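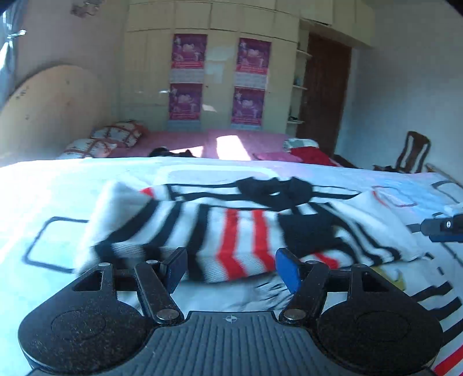

How was the seating capacity of the Lakano determined when the surviving records disagree? It was taken from the licensing plan of the second rebuilding, which gives 1,157 seats on two levels, and checked against the row spacing that can still be measured in the balcony.

4.2 Seating and sightlines

The Lakano opened as a variety house and was converted for film in two stages. Lefèvre and Yatsenko treat the conversion as a single campaign, but the building accounts show separate contracts, the first for the projection suite and the second for the auditorium floor. The distinction matters for the present study because the rake of the stalls was altered only under the second contract. Any estimate of sightlines for the early film period must therefore use the original, flatter floor.

The balcony kept its variety-era form. It has 310 places in stepped rows, reached by paired stairs from the upper foyer. Hunt argued that the front rows were removed to clear the projection beam. The beam angle, reconstructed from the ports in the rear wall, does not support this. The beam passes well above the heads of a seated audience in every row, and the missing seats are better explained by the widening of the cross aisle that the fire inspector requested in June of the same year.

Comparison with the Dzene and the Carura is limited by the condition of both buildings. The Dzene was gutted when it became a bowling hall, and only the outer walls and part of the fly tower remain. At the Carura the auditorium is intact above a later suspended ceiling, but access to the stalls was not granted. Measurements for that house are taken from Lepik's survey drawings, which omit the boxes.

Figure 6 plots the vertical viewing angle from each row of the Lakano stalls before and after the floor was raised. The gain is largest in the middle of the house and falls to almost nothing under the balcony overhang, where the upper edge of the screen was hidden in both arrangements. Ticket prices follow the same pattern. The rear stalls stayed in the cheapest class after rebuilding, while the center rows moved up one class.

The acoustic effects of the new floor are considered separately in Section 4.3, together with the wall linings added when sound equipment was installed.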